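Fruit Growers Board > Identification and varieties > Seedling jackfruit or cempedak cross?

perura_garden
Posted 7:40 am

Hello all. I have a tree on my land which was sold to me as cempedak, from the Zetedon nursery. Now I am not sure. The young shoots have very few hairs, and the leaves are wide. It gave 26 fruits in July, the biggest one was 300 mm long. The flesh is soft and comes away from the skin in one piece, like cempedak should. Can it be a cross? English is my third language, so please excuse the mistakes.

oldgraft
Posted 8:15 am

Soft flesh does not prove anything. Plenty of jackfruit have soft flesh. Look at the new twigs with a hand lens. Cempedak has long stiff brown hairs. If yours are nearly smooth I would say jackfruit and stop there.

perura_garden
Posted 9:02 am

Thank you. I looked again, and there are hairs, but short and only near the buds. This is why I wrote "very few" and not "none". I also measured the leaf stalks, but I do not know which length is normal.

On the other question, from the field clothes thread: For me long sleeves are necessary — the latex sticks to the arms for days.

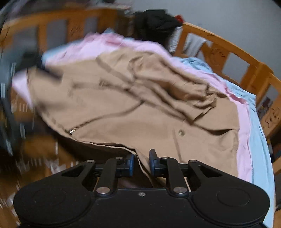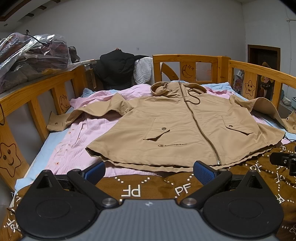 The jacket. In the second one you can see the flap pockets and the snaps on the cuffs.

I keep twig samples in paper envelopes, with the tree number in pencil. If somebody wants a leaf scan from this tree, I can make it tonight.

torkville_tom
Posted 9:30 am

I disagree with oldgraft. The cross exists and it can look like either parent. I have two from the same batch of seed, one is hairy and one is close to smooth. Smell is a better sign for me. Does the ripe fruit smell strong from far away?

oldgraft
Posted 9:48 am

Smell is not a character you can put in a key. You have two trees, I went through 284 sheets for the Başaran checklist and the hairs were the most useful thing on them.

torkville_tom
Posted 10:05 am

How many of the sheets were crosses? Dried sheets of wild trees say little about a nursery seedling.

oldgraft
Posted 10:21 am

Few were marked as crosses, I give you that. I still want to see the twigs.

perura_garden
Posted 12:10 pm

The smell is strong, yes. My neighbor noticed it from her kitchen, which is 60 meters from the tree. But I agree that it is difficult to measure. I will photograph the twigs with a ruler and write to Zetedon to ask where the seed came from.

oldgraft
Posted 12:26 pm

Good. Take the twig tips, and show both sides of a leaf. Add a male flower spike if there is one on the tree.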